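Glasses, cups and the picnic drawer: keeping plastic drinkware fit to be seen

Every house has a cupboard where the summer things go to be forgotten. Ours is under the stairs, behind the hoover, and each year at the first warm Tuesday I open it and find that the plastic wine glasses have gone cloudy, the jug smells of last year's squash, and something has welded itself to the cool box.

Plastic drinkware has a poor reputation, some of it earned. It scratches, it holds on to smells like a grudge, and it makes a decent bottle taste of garden centre. But it bounces off a patio, and anyone who has picked bits of stemware out of a lawn in bare feet will forgive it a good deal.

Washing

Wash by hand, in warm water, with a small squirt of washing-up liquid. I know the box says dishwasher safe. The box also said "crystal clear", and look how that went. The hot drying cycle is the worst of it, so if you must use the machine, put everything on the top rack, pick the coolest programme and open the door before it starts baking.

Use a soft cloth or the soft side of the sponge. The green side is for roasting tins. So is the cream cleaner, and so, whatever your neighbour tells you, is wire wool.

Cloudiness comes in two kinds. Chalky cloudiness is limescale, and will go if you soak the glass for 13 minutes in one part white vinegar to three parts warm water, then rinse it well. If it still looks like a bathroom window after that, you have scratches, and your options are to live with them or serve something opaque.

Smells

Bicarbonate of soda, a heaped teaspoon to the glass, topped up with warm water and left overnight. For the jug, use 700 ml of water and three teaspoons. Orange squash takes two goes. Curry sauce takes for ever, and I would ask what it was doing in a wine glass, but I've been to our barbecues.

Drying and storing

Tea towels leave fluff on plastic, and rubbing makes it cling all the harder. A wire rack is better, provided the glasses aren't jammed against each other. Shake them first, then leave them alone until the stems are dry too, especially where the stem joins the bowl, where water can sit for days without mentioning it.

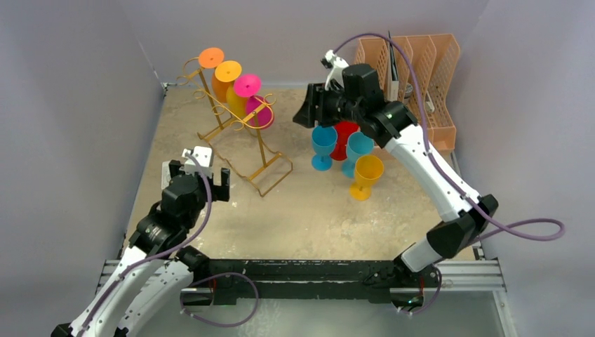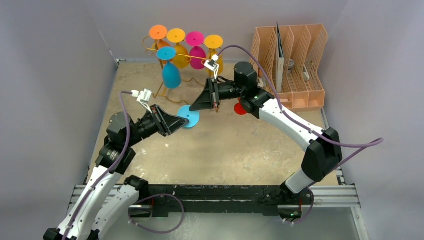
Never stack stemmed plastic glasses bowl inside bowl. They go in beautifully and come out in August, with a butter knife, in pieces. If two are already stuck, put cold water in the inner one, stand the outer one in warm water, wait six minutes and twist gently. Don't pull by the stem. The stem is only there for appearances.

Store them upright, whatever your grandmother did. Upside down traps stale air in the bowl, and you will be back at the bicarb before you know it. If dust worries you, lay a clean tea towel over the lot. I keep ours in a Plarnow storage box, a thing of no beauty with a lid that has fitted properly for years, which is more than I can say for the Lanach one it replaced.

Labels and price stickers

Someone at the factory has decided that the sticker on the base must outlive the glass. Rub in a little cooking oil, leave it for half an hour and roll the stickiness off with your thumb. Wash with detergent afterwards. Keep nail varnish remover well away from it: the acetone will take off the sticker and a fair bit of the glass, leaving a patch like frosted shower door.

Lipstick and sun cream

Both are greasy, so water alone just moves them about. Wipe the rim with dry kitchen paper first, then wash as usual. Sun cream is the sneakier of the two – you only notice it when the whole glass shoots out of your hand and under the hedge.

When to give up

Throw out anything with a crack in it, however fine, and anything with a rough rim. Crazing, those tiny lines like an old teapot, means the plastic is on its way out, and no amount of vinegar will talk it round. A badly scratched glass can go to the shed, where it will hold screws, slug pellets (labelled, please) or the allen keys from every flat-pack you ever swore at.

As for replacements, I paid £39 for a set once, on the grounds that they looked like real glass. They did, right up to the first wash. The cheap ones have lasted longer, and I don't mind when the dog runs off with one.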